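Beach Toys – where do they go when summer's over?

Topic page 2 – Things Around Us. By Ulla Kuusisto

Sand in your shoes. Sand in your sandwiches. Sand in the bath! You know the feeling. A day at the beach is brilliant and then somebody has to pack it all away again.

So this page is all about beach and sandpit toys. What they are, why they're shaped like they are, and how to tidy them so they're still good next year. Quick one. Let's go.

What counts as a beach toy?

Pretty much anything you can dig with, fill up, tip out or splash. Buckets, spades, scoops, sieves, rakes, little boats. Sand moulds too – those are the hollow shapes you press sand into. Stars, shells, fish, castles, crabs, lobsters. Turn it over, give it a tap, lift it off. Done. If the sand's too dry it all falls down and you start again.

Lots of them work just as well in a sandpit or the bath. No sea needed. At Grotevdale Primary, where I help on Wednesdays, the nearest beach is 105 miles away and the sandpit is busy every single playtime.

Why is wet sand better?

Try this. Get a handful of dry sand and squeeze it. Open your hand. It runs off everywhere, doesn't it? Now add a bit of water and squeeze again. It sticks!

What's happening is that tiny bits of water sit between the grains and hold them together. A little bit like glue, but weaker. Too much water and the grains slide about, and you get a puddle with sand in it. So you want damp sand. Not dry, not soup.

My friend Morena Morelli builds sand castles with her class and she uses 2 cups of water to a small bucket of sand. She says mix it with your hands, a spoon is too slow. Try it and see what works for your sand, becuase sand is different in different places.

Scoop or spade?

A spade is flat, or nearly flat. Good for cutting down into sand and patting the sides of a castle.

A scoop is curved, like a big spoon. The sides stop the sand falling off. Good for carrying. If you've got a long way to go between the hole and the bucket, take the scoop.

Some handles have ridges – little raised lines. Run your finger over them. Wet hands are slippy and the ridges give your fingers something to hold on to. Have a look at other things in your house with ridges on. Toothbrush? Screwdriver? The lid of the jam? How many can you find?

What is plastic, anyway?

Lots of beach toys are plastic. Most plastic is made out of oil, the kind that comes from deep under the ground. It gets turned into small pellets, then the pellets are melted and squirted into a mould. A mould again! So a sand mould came out of a mould. Funny.

Plastic doesn't go rusty and it's light to carry. Paint or colour gets mixed in so you can have any colour you like. Bright ones are popular as they show up on the sand, and you're less likely to walk off without them.

But plastic lasts a very, very long time. A spade left on the beach doesn't rot away like an apple core. It breaks into smaller and smaller bits and the bits get in the sea, where fish and birds can swallow them. So take everything home. Every bit. Even the broken ones. Even ones that arn't yours, if they've been left behind and a grown-up says it's OK.

Tidying up time

Right. Home again, bag full of sand. What now?

Shake first. Outside! Everything upside down, good shake, bang the buckets together if you like noise.

Then rinse. Bowl of plain water, swish swish. Sea water is salty and the salt leaves white marks when it dries. Don't tip sandy water down the sink – it can block the pipe. Tip it on the garden.

Then dry. Lay it all out on a towel for 30 minutes in the sun, longer if it's cloudy. Hollow toys hold water inside, so turn them so the hole points down. Squeeze the squeezy ones.

Then sort. This is the good part. You can sort by what they do (digging things, filling things, floating things) or by colour, or by size. There's no right answer. Ask somebody else in your family to sort the same pile and see if they do it diffrently.

Last of all, a box or bin with plenty of room. Big flat things at the bottom, little things on top where you can find them.
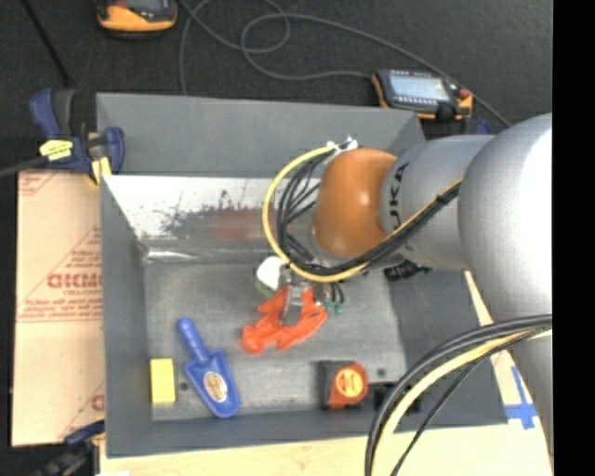 A deep bin is fine but you do have to reach in and move things about to get to what you want. A shallow one is easier for small arms. Or a net bag, hung on a hook, so any sand left over just drops out of the holes. My aunt in Wusero has one of those by her back door and there's always a little heap of sand under it.

Labels and names

If you've got brothers or sisters, put names on. A sticker works until it gets wet a lot, then the corners lift and the writing goes faint. Permanent pen is better. Ask first! On the handle or underneath is a good place.

Lobsters – real ones

While we're on sand moulds. Did you know a live lobster usually isn't bright red or orange? The common ones round Britain are dark blue. They turn red when they're cooked, so that's the colour most people think of, and that's the colour most toy ones are.

A real lobster has ten legs if you count the big claws. The two claws are often different, one chunky for crushing and one thinner for cutting. They live on the sea bed and hide in gaps between rocks. As they grow they climb out of the old shell and grow a new one underneath.

Things to try

Draw your favourite beach toy and write down what it's for.

Make a mould out of a yoghurt pot. Does it work as well as a bucket?

Wash one sandy toy in cold water and one in warm water. Is there any differnce?

Try your damp sand test in January, if you can stand the cold, and again in summer.

Words to know

Grain – one tiny piece of sand.
Mould – a hollow shape for making things in.
Damp – a bit wet.
Ridge – a raised line.

Send your drawings to the Manninen Library children's desk, they go up on the wall by the stairs. Name and age on the back please.

Page last changed 12 May 2021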